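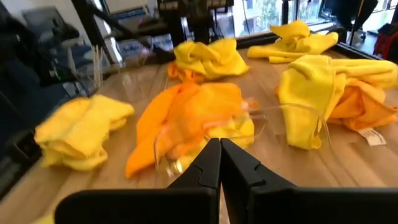 Clubs > Robotics > About us

About the Narnness Robotics Club

We're the after-school robotics club at Narnness. Grades 9 and up, no experience needed. Tuesdays and Thursdays till 6, later the week before a contest (bring food).

What we do. Teach robot arms to handle stuff that doesn't hold its shape. Right now that means cloths, yellow and orange ones, heaped on the table and mixed together. Job is to pick out one color, fold, stack. Sounds easy. Try it with two fingers and no thumb.

The project is called Satumell. Started as a sorting demo for open house and just kept going. Students do all the code and most of the wiring. Fingertips are our own design, version 7 at the moment, version 4 still has its fans. We log every grasp, good or bad, and somebody goes thru the bad ones at the start of the next meeting. Goal for this year is 400 clean picks in the log before the summer break.

Contests. We enter the Feleritz Challenge every spring, soft goods division. Last time out we placed 9th. Lost most of our points on folding, pick up was fine. Working on it.

Joining. Come to any meeting, there's no tryout. You'll pair up with an older member for the first month. Safety glasses on when the arms are powered, hair tied back, no drinks on the table. Parents need to sign the form before your second visit, not the first.

Not a coder? Fine. We also need people for CAD, the build log, posters, and the presentation the judges make us give, wich counts for more than you'd think.

Where. Cordeiro Building, upstairs, the room with all the windows. Door sticks, push.

Last updated: Sat 26 June

Contact the club | © Narnness Robotics Club | Back to top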